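Can a godparent be someone who left the Church and came back?

Melquiades Barrera
Our daughter is due to be baptized in September and my wife wants her cousin as godfather. He was raised Catholic, confirmed at 14, drifted off to a nondenominational place with a very good band, and has been back at Mass for 2 years. The parish office in Talach gave me a form that asks if he is "a practicing Catholic in good standing" and has one line for the answer. One line! His life needs at least a paragraph. Does he have to do anything official first? My mother-in-law says yes, but she says yes to anything that involves paperwork.

Rehema Rashidi
I ran baptism prep at our parish for 10 years, so I'll try to be useful.
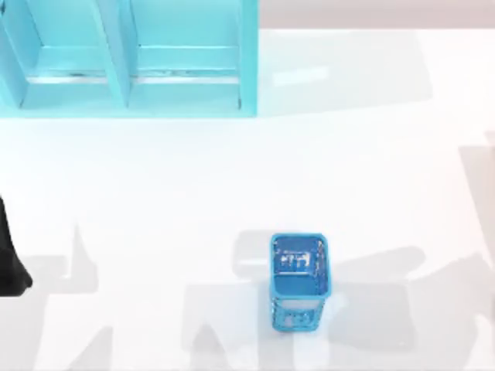

Light blue shelf, both compartments empty

The usual requirements for a godparent are that he's at least 16, confirmed, has received First Communion, isn't the child's parent, and is living in keeping with the faith. Having wandered off at some point is not on the list, or we'd run short of godparents by Easter. If he went to confession and has been receiving the sacraments since, most pastors will be satisfied. He will probably need a sponsor letter from his own parish, and that only works if they know who he is. If he sits in the back and leaves during the last hymn, have him introduce himself now.

The thing I would check is marriage. If he got married while he was at the other church, he should talk to his priest before he signs anything. 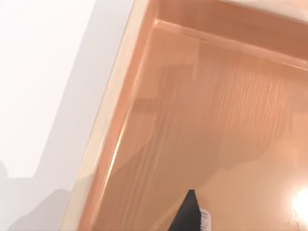 It's often fixable, but it takes time, and September has a way of showing up early. Also ask if your parish wants him at the class. Ours did, and we had a godfather find this out in the parking lot with the baby already in the gown.

Braulio Cisneros
You only need one godparent anyway so if he falls through just use the godmother. My brother's kid had one and he turned out fine, mostly.

Yến Lã
Agree with Rehema. Call the office and ask for the priest or deacon instead of wrestling with the form. I wrote "see attached" on mine and attached 2 pages. Father read the first one.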